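Chapter 6
Looking After a Two-Arm Cell

Most trouble in a small cell starts at the gripper. Fingers wear, bolts back out, cables rub — and then the arm gets blamed. This chapter follows one bench cell, the Tarigan pair at the Istberg shop, through its regular service. Log at the start: 2,118 cycles on the left arm, 1,243 on the right. Uneven. Keep that in mind for Section 6.3.

Fingers first. Power down, wipe them, look at the inner faces. Cloth work is hard on finger edges, so check teh edges too.
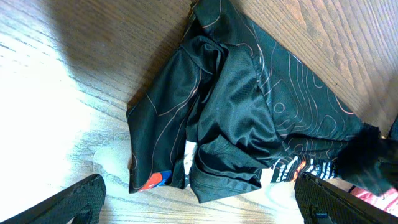 How often should the finger bolts be checked?
Every 400 cycles, and again after any hard bump.

Write the cycle number down each time. Not on a scrap of paper, in the log.

Cables next. Move each joint by hand, slow, 15 passes, and watch the slack. Too tight pulls the plug, too loose snags the work.

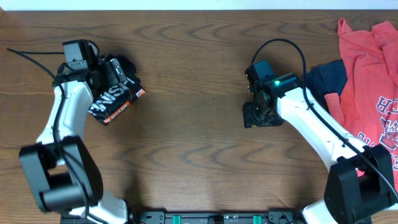 Slack is set at the wrist and checked at the shoulder. Desico clips are fine, zip ties are not. Do it with the arm in a working pose, never folded up. On the right arm the cable goes up from the camera in a loop, then down the white segment to the shoulder, and that loop is what you are checkng. Mark the cable with tape where it meets the segment. If the tape has moved by the next service, go to Section 6.2.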